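2020-03-06
by graphitethumb
30 shares | 2 comments

It writes! It writes, it writes, it writes. I was at the kitchen table before breakfast in my robe, running the Nirnetico back and forth over the back of the gas bill, and there's a lovely soft gray line all the way down past the account number. I've had this pencil since August and until this morning it had never put a mark on anything except my fingers.

I should put down how it went while I still remember, because I never do that, and then I get the next one apart and have to learn it all over again.

The Nirnetico is the fat one from Skadcombe, the black hard rubber one with the wavy pattern cut into the barrel (chasing, I know it's called chasing, I still want to say wavy). It came out of a cigar box full of odds and ends at the Skadcombe antique hall, and I paid $30 for it, the most I've ever paid for a pencil and more than I admitted to at dinner. The clip is good. The plating on the nose has worn down to brass at the very tip, just where somebody's fingers would have rested if they held it too low, and I like that. What it wouldn't do was turn. The nose was stuck solid to the barrel, and whatever was in there had been in there a long, long time.

My first try was last fall and I gave up after an evening. I tried again at Christmas with a hair dryer and lost my nerve when I smelled that hot rubber smell. Sulfur, like a struck match. If you overheat hard rubber it can change shape, and the color can go off too, and you don't get it back. So it went into the drawer with its tag on (number 46 in my notebook) and I looked at it every so often and closed the drawer again.

Then last night I had a free evening and a new roll of rubber grip sheet, the kind for opening jars, and I thought, all right. Dry heat only, no water anywhere near it, since water turns old black rubber brown. I warmed the nose end over the lamp, turning it in my fingers the whole time, stopping whenever it felt too hot to hold against my lip. Then grip, and a steady twist. Nothing. Warm again, twist again. I did this through one whole side of a record and most of the other. And then there was the tiniest little give, so small I thought the grip sheet had slipped, and I did the thing you're supposed to do, where you stop and put it down and have a drink of water before you get greedy.

When I came back it unscrewed as if it had never been any trouble. I may have shouted.

Inside there was a stub of lead jammed crooked in the brass tube, with a second bit broken off behind it and pushed down on top. Somebody had tried to force it, I think, and bent the little push rod doing so. I cleared the tube with a drill bit held in my fingers (never in a drill!), a quarter turn at a time, tapping out gray dust onto a saucer. The rod I straightened by rolling it between two steel rulers. It isn't perfect. There's still a faint wobble if you look down it toward the window, but it travels up and down without catching, and that's all it has to do.
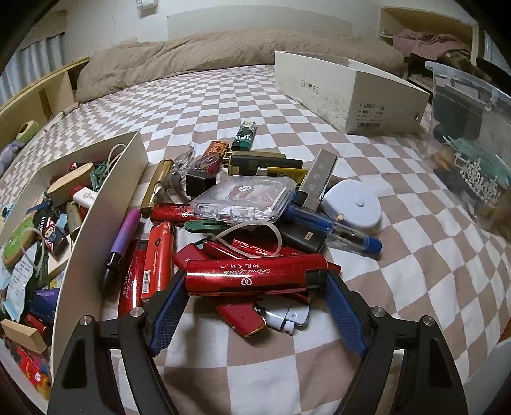
According to one comment on my August entry, I was wasting my time with the Nirnetico, because the screw mechanisms were poor when they were new and the spiral wears out before anything else does. Better to buy a clean Skokano, the comment said, and enjoy writing with it. I read that one more than once over the winter, and it did discourage me for a while. I don't think it was meant unkindly, and it's half right: the spiral in mine is worn. There's a dead spot where you turn and turn and the lead doesn't come forward. But it catches again after that and carries on, and now that I know where the spot is I just twist through it.

And I do have a Skokano! I love it. It's a slim green one with a ring on the top so you can hang it on a ribbon, and it has never given me a minute's worry. It's the one that lives in my bag for crosswords. The leads drop in, the cap goes on, away you go. I just don't feel I know it the way I know the Nirnetico after last night. I've seen the inside of that tube. I know about the bent rod.

Lead was the next problem. It takes the old thick size, and the sticks I had were a hair too fat, enough to bind. I'd ordered a tube from Gentile a while back for a different pencil and forgotten all about it, and it was in the bottom of the sewing box, still taped up. Those went in sweetly. They're softer than I usually like, they smudge under the side of my hand, and my left-handed grocery list this morning looks like it came down a chimney. But the line! It's wide and a bit silvery and it gets wider as the point wears, so you roll the pencil a little as you go to find a fresh edge. After years of those skinny clicky ones that snap if you sneeze, it's like writing with butter.

I wrote a whole page of nothing. The alphabet, the months, the names of the streets on my walk to work. I tried it on the cheap yellow pad and on the good cream paper and, surprisingly, I prefer the yellow pad. It has more tooth.

Things left to do, so I don't forget: a tiny dab of silicone grease on the threads, so that it never gets stuck like that again. Polish the clip but leave the nose alone, I want the worn brass. Find out if the eraser under the cap can be got out, it's hard as a pebble and I'm a bit scared of it. And write up number 46 properly in the notebook, with a drawing of how the pieces go, because the tube goes in the opposite way from what I expected and I had it backward for a good while last night wondering why the nose wouldn't close.

I'm taking it to work today in my shirt pocket. I'll probably have a gray pocket by lunch. I also want to go back to Skadcombe once the weather is nicer, because there was a second cigar box on the shelf under that one and I only looked through the top layer. I remember a silver cap in there with a dent in it and I've been thinking about it on and off ever since.

Bus in ten minutes and I'm still in my robe.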